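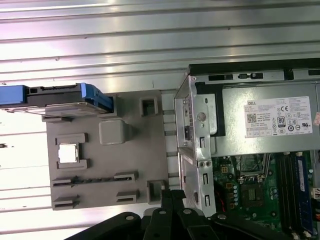
July, teardown cell, notes started 2:30 pm

Okay, picking up where I left off before lunch. The question for this round is still the same one: does the drive-removal policy get better if we train it on the recovery clips too, or do those just teach it to fumble? I've been going back and forth on this for weeks and I finally have enough demos to stop arguing with myself.

What's in the pot right now: 300 clean demos from the Oltley batch, plus the recoveries I cut out of the old Jasness runs (the ones where the operator missed the rail, backed off and came in again). I relabeled all of those by hand, which was every bit as fun as it sounds. Two checkpoints, same seed, same training length. "Plain" never sees a recovery, "mixed" sees them at one in four. Names are boring but I'll be able to find them later!

Protocol is 26 trials per checkpoint, alternating so the daylight drift doesn't land on one of them. A trial counts only if the part ends up seated in its holder and stays there when the fingers let go. Leaning doesn't count. I was soft about leaning last time and it made the numbers useless.

Plain: 14 out of 26. Mixed: I'm partway through and don't want to write down a running score, it makes me root for it. 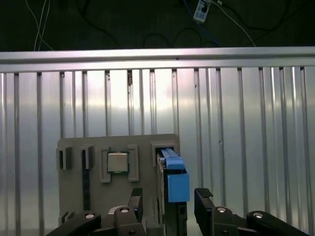
Placement is where I keep losing trials, and I think it's a viewpoint thing more than a grasping thing. Once the gripper comes in toward the board, the wrist camera gets a lot of black finger along the bottom of its view, and the left fingertip overlaps the lower part of the board. The CPU nest stays nice and visible in the middle, with the shiny heat spreader between its two brackets, so the policy always has a strong landmark there. The receptacle on the right, with the blue and black piece at it, is a much weaker cue I'd guess, gray on gray. I'd love to know if the model is really aiming at the receptacle or just steering off the chip. Easy test – run a handful with the nest empty and see if the approach shifts.

The other suspect is the ribbed metal. All those repeating bright strips look alike if you slide sideways by one rib, and when I plotted the plain failures most of them were sideways misses. Could be coincidence. Hanrahan patch augmentation (random stripes blanked out in training) is already in the config but switched off, so it costs me one overnight run to find out.

Something I did not expect: plain almost never recovers, fine, but when it misses it also keeps pushing. The force log on those is ugly. Mixed backs off early, sometimes when it didn't need to, and then dithers over the board for ages. I bumped the time limit to 1000 steps for both so the dithering ones get a fair chance, and reran the two trials that had timed out under the old limit.

To do before I go home:
– finish mixed, same order sheet
– empty-nest test, both checkpoints
– copy the force logs to the Irnetti drive, the local disk is nearly full again
– queue the stripe augmentation run

If anyone needs the cell tomorrow morning, please leave the board where it's clamped. I re-zeroed it today and would rather not do it again.

5:10 pm. Mixed is done, scoring from the video now. Empty-nest test moves to tomorrow.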